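Print this page | E-mail this page

Is the Prindelo handheld gripper kit worth it for a small shop?

Posted February 2022 by skakwood_bench

We pack school kits for a local supplier, mostly backpacks with a few flat items inside. A reseller is pushing the Prindelo starter kit on us: 2 handheld grippers, a fisheye camera for each, and a year of their training service. The idea is that my people do the job by hand with the grippers, the recordings go off to Prindelo, and a model comes back that will run on an arm we don't own yet. They want $2462 for the kit and claim 43 recordings of a task is plenty. The sales sheet says "learns your job in an afternoon." I've bought things with sales sheets like that before. Has anyone paid for this and gotten something that works on cloth bags?

Print this answer

amissah_two

Bought it in August, still have it. The grippers are well made and my hands got used to them faster than I expected. The 43 figure is nonsense for anything soft. A box, maybe. A bag flap never sits the same way twice, and our first model grabbed at air next to the zipper. We're past 4000 recordings now and I'd call the result fair on a good day. Budget for the hours, because the kit price is the small part.

Also ask who owns the recordings once they're uploaded. I had to write in three times to get an answer, and the answer was a link to the terms.

Print this answer

flelard_rework

depends what you want it for. works fine for us but we only do cartons

Print this answer

bench_and_bin

I'd hold off. Before you pay, ask for the raw clips of a task like yours, start to finish, with the failures left in. The promo reel tells you nothing. I did get one still out of them that was some use, a bag and a desk organizer being worked with two grippers at once:

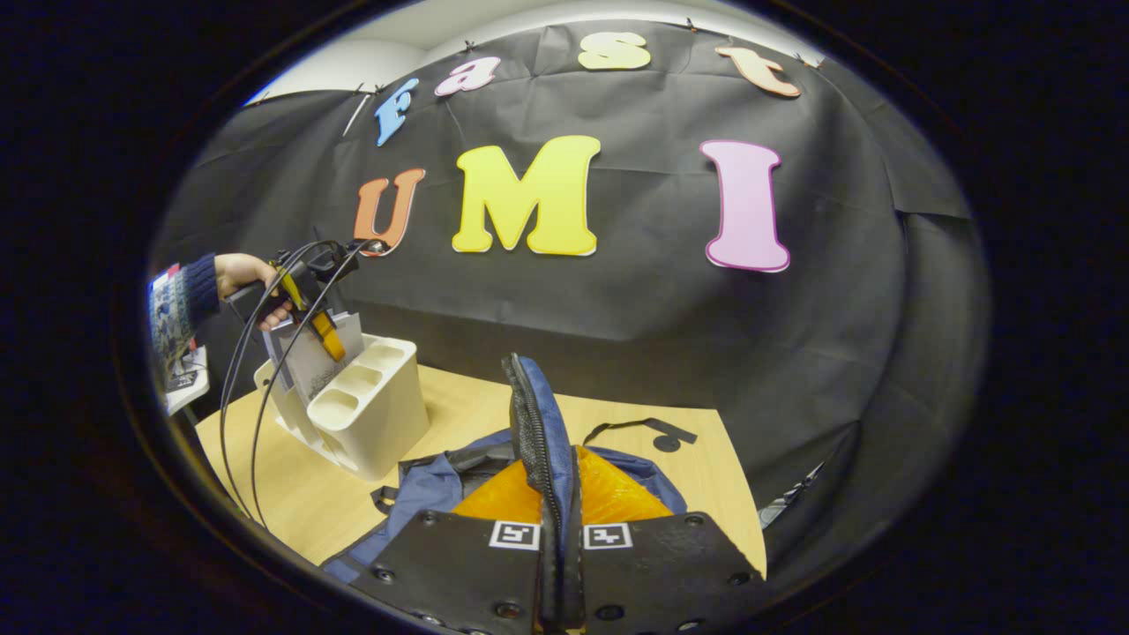 One gripper on the zippered flap, the second at a card in the organizer.

Look at what you'd be signing up for. The bag is already lying open, there's hardly anything else on the table, and a black backdrop with big cut-out letters hides the room. Does your bench look like that? Mine doesn't. I asked whether a model trained on a setup that tidy would hold up in a normal packing area and was told "generally yes," with no numbers attached.

If they'll let you rent for a month, do that, and record at your own bench with your own bags. If they won't, I'd keep the money.

E-mail this page to a friend | Print this page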